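List home | Threads | Authors | Search

Re: Harnovach judgment, who is paying?

Fri 18 July

Rhun Wynne wrote:
> I read that Ostora lost the case against the Szűcs warehouse.
> Does it mean the suppliers will get their money now? My cousin
> delivered to them until December and still has open invoices.
> Also, is Wokia the same company or a different one?

Dear Rhun, dear all,

I try to answer in order, but please remember I am a bookkeeper and not a lawyer.

First, the judgment is against Ostora only. The court in Harnovach found that Ostora received goods from Szűcs, sold them further and did not pay. The amount is written on page 2 and the interest is calculated separately. I have read the whole text twice and the suppliers are not mentioned in it. Your cousin is not a party, so he receives nothing from this decision directly. He must send his own claim.

Second, Wokia. On paper it is a different company. It has the same address and, until last year, it had the same director. In the register I found a loan of 2,000 from Ostora to Wokia, without a date for paying back. This is a small sum, but the lawyer of Szűcs wrote 2 letters about it, so I suppose he wants to show that the money of both companies was mixed. The judge did not decide this question. He wrote only that it "may be raised separately." 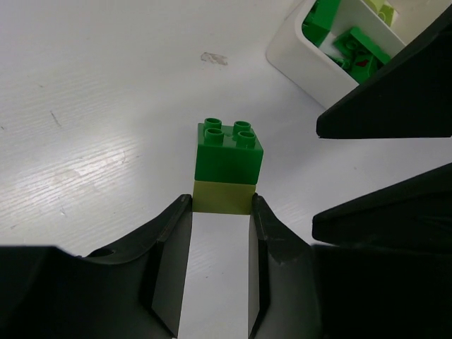
Two toy bricks, green on top of yellow-green.

Third, the open invoices. Please tell your cousin to collect the signed delivery notes, and not only the invoices. In my own case I had an invoice for 578 and Ostora answered that the goods never arrived. After I sent the note with the signature of their driver, they stopped to write me. They did not pay either, but my claim was accepted on the list of creditors.

I do not know if Ostora will appeal. If somebody has seen the new filing, please send me the number of it, because the online register shows me an empty page since Monday.

With kind regards,
Ilka

Recent on this list:
Ostora: change of registered address
How to read a list of creditors
Szűcs warehouse, questions about storage fees
Delivery notes without a stamp

Contact the list owner | Back to top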